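Search this site Search Enter keywords

Keeping a paper mileage log

12 Apr 2021

I have kept a mileage log in the glove box for most of the time I've been driving. It started with my first car, which had a broken fuel gauge. If I didn't write down the odometer at each fill-up I had no idea when I would run out. I ran out twice anyway, once in the left turn lane outside the post office.

The current log is a Tramska pocket notebook, the narrow kind with a stitched spine. I rule four columns by hand: date, odometer, gallons, price. There used to be a fifth column for the station, but I kept leaving it blank and dropped it. Each notebook lasts me about 3 years. The old ones are in a shoebox in the hall closet.

I tried doing it on my phone last July. The app was called Skoltard and it was fine as far as it went. It drew a graph and sent me a reminder when it thought I was due for gas. The trouble was that I'd pump, get back in, see a message, answer the message, and drive off without entering anything. By the end of the month I had three fill-ups missing and the averages made no sense. With the notebook the pen is clipped to the cover and there is nothing else in there to look at.

What do I use it for? Mostly oil changes and tires. When the mileage per gallon drops for two tanks in a row I check the tire pressure, and most of the time one of them is low. I also claim some driving for work, and at tax time I copy out the trips with a W next to them. Last year that came to 958 miles. It took me an evening, with the radio on.

Pens matter more than I expected. Gel ink won't start on a cold morning. Pencil smears when the notebook rubs against the registration papers. I've settled on an Estex ballpoint, the cheap black one, and I keep a spare in the door pocket.

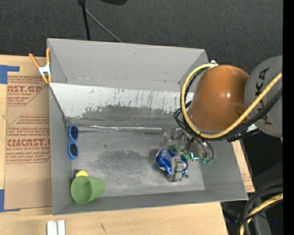
Sadao Kudo wrote in after my last post on this to say he gave up on gallons years ago and only writes down the odometer and the total on the receipt. He figures the price of gas can be looked up later if he ever wants it, and so far he never has. His log goes back further than mine. He asked whether I bother to reset the trip meter.

I do – every tank. It gives me a second number to check against the odometer, and I've caught a few mistakes that way. The usual one is swapping two digits. I cross it out and write the right figure above, so the page gets messy, but I can still read it.

A few other things I've changed since that post. I write the date with the month as a word now. I put a line across the page at every oil change, with the filter brand next to it. I leave the inside back cover for the tire sizes and the plate number, which I can never remember when a parking machine asks for it.

The notebook I'm using has 60 pages and I'm close to the end. The stationery counter at Higuchi has stopped carrying the narrow ones, so I may have to go up a size. I measured the glove box and it should fit if I take out the old map of the county.

Contact | Copyright 2021, all rights reserved | Back to top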